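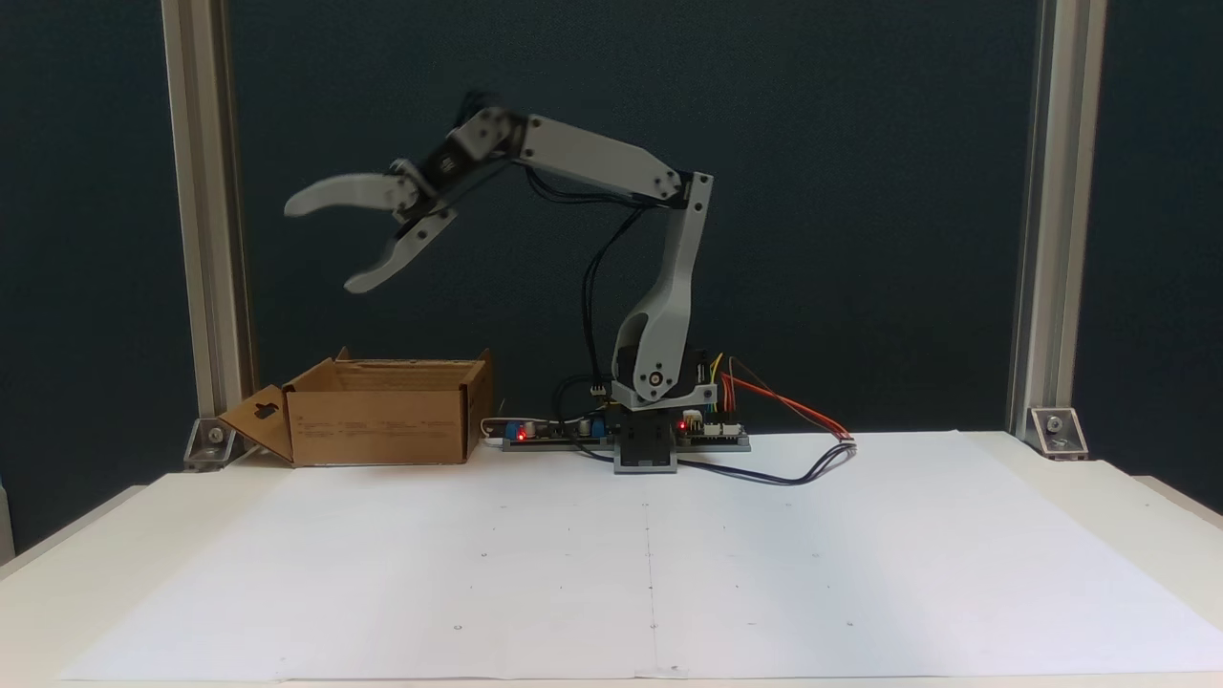
Florante Baluyot asked at the end of last week's session why a box that passes its test at the plant can still fold up in a warehouse a month later, with nothing heavier on top of it than the label allows. It is a fair question and most of this handout is an answer to it. Please read it before the February lab and bring it with you.

Packaging Materials, Unit 4
Corrugated board: strength, stacking and storage

1. What the board is made of

Corrugated board has at least two kinds of layer. The flat outer sheets are called liners. The wavy sheet between them is called the medium, and each wave is a flute. Single-wall board is one medium between two liners. Double-wall has two mediums and three liners. Most shipping boxes you handle are single-wall.

The medium is softened with heat and steam, pressed between toothed rolls, and glued to the liners at the tips of the flutes. The glue is usually starch based. Keep that in mind for section 4.

Flutes are named by letter, and the letters do not run in order of size. A is the tallest of the common ones, then C, then B, then E. The letters follow the order in which the sizes came into use. Tall flutes give a thicker board that resists bending. Short flutes give a flatter surface that prints better and resists being crushed from the face.

2. Which way the flutes run

In a standard box the flutes in the side walls run up and down. Each one works like a short column. Turn the box on its side and the flutes in the load-bearing walls may run level, and then they carry much less. "This side up" arrows are therefore about the box as well as what is in it.

The corners do most of the work. When a box is loaded from above, the middle of each panel starts to bow and passes its share of the load to the corners. Anything that weakens a corner matters more than the same damage in the middle of a panel. Hand holes should be kept well away from corners for the same reason – a point that gets missed in a surprising number of designs.

3. The two tests

Edge crush test (ECT). A small piece of board is stood on edge and pressed until it fails. The result is given in pounds per inch of width. It tells you about the board.

Box compression test (BCT). A whole box, empty and sealed, is pressed between two plates until it fails. The result is given in pounds. It tells you about the box, with its creases, joints and flaps.

The two are related. For ordinary boxes, compression strength can be estimated from the edge crush value, the thickness of the board and the distance around the box. Note what has the most effect: doubling the edge crush value doubles the estimate, but doubling the thickness raises it by less than half. Students often get this backward.

Burst strength is a third measure and is still printed on many boxes. It describes how well the board resists a punch through the face. It is a poor guide to stacking.

4. Why boxes lose strength

Time. Board under a steady load creeps. A box that holds a given load for a minute may fail under a smaller load held for weeks.

Moisture. Paper takes up water from the air. At 70 percent relative humidity board is clearly weaker than in the test lab, which is kept at a much drier setting. Very damp storage also affects the glue lines unless a water-resistant starch was used.

Stacking pattern. Boxes stacked corner over corner are strongest. Interlocked stacks are more stable but put corners over the middle of panels, so they carry less.

Overhang. If the edge of a box hangs off the pallet, two of its corners may have nothing under them.

Handling. Dents, crushed flutes and repeated opening and closing of the flaps all take something away.

5. Worked case: the Bekundale warehouse

Sinden ships kitchen goods from a warehouse in Bekundale. The boxes come from Oosthuizen and were rated in the lab at 965 pounds compression. Sinden's storage plan allowed more than half of that figure on the bottom box, on the view that half left plenty to spare.

Over one season the receiving desk logged 2,491 boxes as crushed or leaning. Ilgın Güler reviewed the log and found that nearly all were bottom-tier boxes in the bays nearest the loading doors, in interlocked stacks, held longer than a month.

Each of those conditions cuts strength on its own, and the cuts multiply. A common way to handle this is to divide the lab figure by a safety factor. With a factor of five, the safe load on the bottom box comes to almost 200 pounds. The plan had allowed far more.

Sinden had three choices: a stronger box, lower stacks, or better storage conditions. It went to column stacking with stretch wrap, moved long-stay goods away from the doors, and took one tier off the top. The box stayed the same. Dokden, the outside firm that supplied the pallets, also closed up the gaps between deck boards, so that corners no longer sat over open space.

6. Before the lab

Find any used shipping box at home and answer the following in a few lines each.

Which way do the flutes run in the side walls?
Is there a maker's certificate printed on the bottom flap, and does it give an ECT or a burst value?
Where is the worst damage, and is it at a corner?
Is the side joint glued, taped or stapled?

Flatten the box without cutting it and bring it in. We will cut samples from it for the edge crush test, so anything very greasy or wet should be left at home. Sharp knives are provided, and closed shoes are required.

Terms to know: liner, medium, flute, single-wall, double-wall, ECT, BCT, creep, column stack, overhang, safety factor.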